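Wevby Tenants' Association
Minutes of the general meeting, Sat 18 July, common room

Chair: Mayuree Petchrat
Present: 33 members. Apologies were received from 6.

1. Minutes of the last meeting
Accepted with one correction. The bike shed lock was replaced by Kemier, the locksmith, and the minutes had the wrong firm.

2. Laundry room
The second dryer is working again. Members are asked to clean the lint screen after each load. The request for longer evening hours was put off until the heating costs are in.

3. Cleaning contract and the Hilura proposal
The chair reported on the offer from Hilura to trial a machine for clearing and wiping tables in the common room and the shared kitchen. The trial would cost the association $1,994 for 8 weeks. The present contract with Dumitrescu Cleaning would carry on beside it.

The chair had asked what the machines can do now, as opposed to next year. The short answer was picking up, one piece at a time, from a table. Wiping is still being worked on. Floors, bins and stairs are not part of the offer.

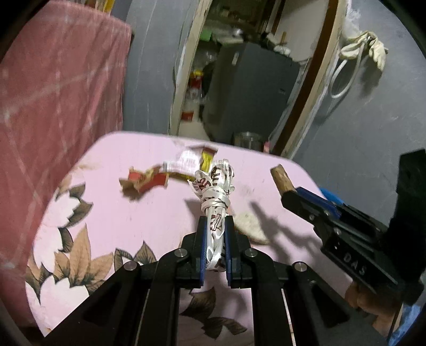
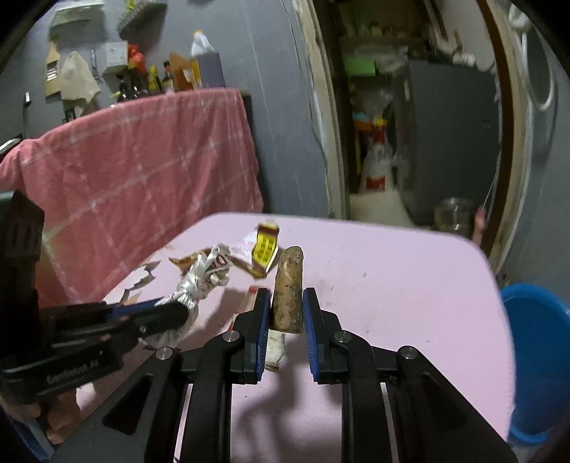
Table clearing, with a twisted plastic bag and bits of wrapper still to go.

Discussion was mostly about whether this is worth paying for. One member said her grandson clears the common room table after bingo in the time it takes to boil the kettle, and asked how long the machine would need. The chair said Hilura had quoted up to 33 minutes for a table like ours and would not promise less. Another member asked about awkward rubbish. The knotted white bag gives the fingers something to close on, he said, but he was less sure about the flat scraps of paper lying on the table, and those are most of what gets left behind in our kitchen. The chair agreed to ask about flat pieces, and also about anything sticky. It was asked who decides what is rubbish. A short bit of brown wood could be somebody's craft project - several members wanted a rule that nothing is thrown out without a person checking. There was general support for that.

Two members spoke for the trial. They felt the shared kitchen is the one job everyone argues over and that a slow machine is still better than a dirty table. Others said the money would buy extra hours from the cleaners, who also do the sink and the floor.

Moved that the trial be turned down for now and looked at again when wiping is included. Carried, 6 against.

Action: M. Petchrat to write to Hilura with the questions about flat and sticky pieces and the checking rule.
Action: M. Petchrat to get a price from Dumitrescu for one extra visit a week to the shared kitchen.

4. Garden beds
Two plots are free. Names to go on the sheet by the mailboxes before the end of the month. The hose is not to be left across the path.

5. Other business
Parking in the loading zone was raised again. The sign has faded and will be repainted in the same colour as before.

Meeting closed at 8 p.m.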